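Brimeritz Street Residents' Association
Minutes of the winter meeting, 13 December 2022
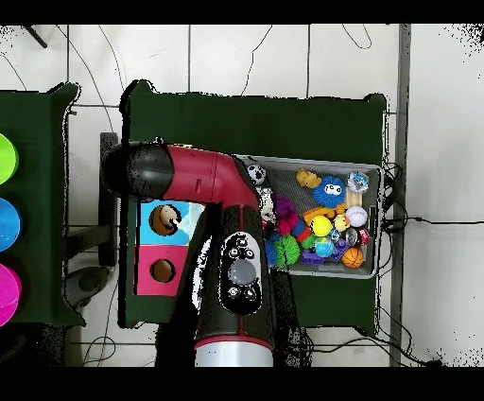

Present were Hatice Güneş (chair), Erdal Kılıçarslan, Kevser Soylu, Ardalan Bahrami and Saskia Hinds (minutes), along with a good many neighbors who came out in the sleet and were very welcome. Apologies from the Votinov family, who are all down with colds. Get well soon!

Minutes of the last meeting
Agreed, with one fix: the bench by the bus stop was mended by Erdal and his brother, and I had left the brother out. Sorry about that.

Money
Kevser reported $451 in the account after the leaf bags were paid for. Two households still owe dues from May and she will have a quiet word.

Street lights
The lamp outside the Skulik house is out again. Ardalan has called the city twice and was given a new request number each time, so he will now write a letter and attach both. Mrs. Skulik asked that any replacement be less bright than the old one, which shone straight into her bedroom, and there was a fair bit of sympathy for this from that side of the street.

Snow shoveling
We had a long talk on this one — longer than planned, but it was good to hear from everybody. Last year's list had gaps at the corner lots. Hatice will draw up a new one and drop it through doors before the holidays. If you can take on a neighbor's walk as well as your own, please tell her. Salt is in the bin behind Çetinkaya's bakery, and please put the scoop back.

Block supper
Everyone wants to do it again. We had about 60 people last time and ran out of chairs, so Erdal will ask the church for theirs. Moving it to a Sunday was raised and left open. Kevser would like fewer desserts and more salads; this was not put to a vote.

Any other business
A gray glove was left behind after the last meeting and Saskia has it. The side gate sticks when it's cold, so lift and then push.

Next meeting to be set in the new year, with coffee as usual.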